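Right, repotting thread. I said I'd do it in December and it's now Sat 14 March, so let's not dwell on that. 1/

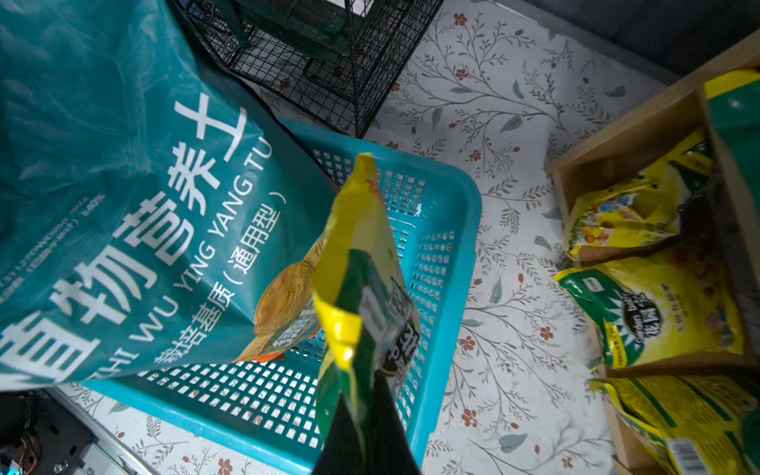

The good compost, the turquoise basket and a yellow pouch. Everything a windowsill gardener needs.

2/ The smaller capitals under the big characters on the bag say ZHI WU YING YANG TU, so plant nutrient soil, and the line underneath says it's the general-purpose sort. I've got 18 pots and no patience for four kinds of mix, so general-purpose it is!

3/ The basket is my best idea in years. Anything to do with plants goes in it - compost, string, labels, the trowel I keep losing - and then I can carry the lot from the kitchen to the balcony in one trip. It's got holes all over, so I just give it a rinse under the tap when I'm done. Line it with newspaper if you're carrying loose soil though. Ask my hall carpet.

4/ Someone asked where I shop. The pots are from Bamow in Standdale, bottom shelf at the back, where they put the ones with wonky rims. My fern does not care about a wonky rim.

5/ Order of play: spider plants first (they forgive anything), then the peace lily, then the big rubber plant, which needs two people and a bath mat. I water everything the night before so the roots slide out a bit easier.

6/ Oh, and only go up one pot size! I put a tiny basil in a massive tub last year and it just sat there in cold wet soil and sulked till it died.

7/ Question for the plant people - do you bother with crocks in the bottom? My gran swore by them, but I've stopped and can't say I've seen any difference. Bit of old tea bag over the hole to keep the soil in and that's me.

8/ Snacks stay well away from the compost from now on, by the way. I've had gritty crisps before and I'm not doing it again.

9/ Kettle's on, rubber plant next. If anyone wants a baby spider plant, shout, I've got loads - you'll need to come and fetch it though, I'm not posting one again.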